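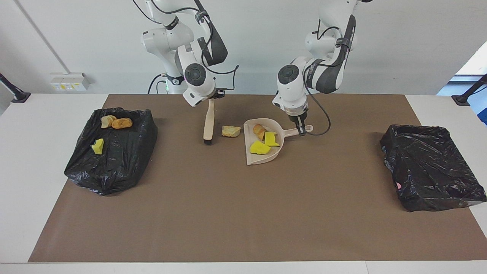

Stetby widens wastewater testing after flu variant turns up

Health officials in Stetby will test sewage for influenza at two more sites starting in November, after lab results picked up a flu A variant that had not been seen in the county before.

The variant was found in samples taken from the Clilholm treatment plant in October. The plant serves the east side of town and has been part of the county's testing program for two years.

Lab staff at Husar, the company that runs the tests, sequenced 200 samples from the plant. The variant showed up in 2 percent of them. The county said that share is too low to say whether it spreads faster than the strains already going around.

Wastewater testing can show a rise in infections several days before clinics see more patients, but it does not show how sick people are getting. Hospital admissions for flu in the county have stayed flat this fall.

The two new sampling points will be at the Detier pumping station and at a sewer line near the hospital. Samples will be collected twice a week and results posted on the county's website – the first ones are expected before the end of the month.

The county has also ordered 2,000 extra doses of flu vaccine for its walk-in clinics. Shots are free for residents over 65 and for children. No appointment is needed, and the clinics are open until 6 p.m.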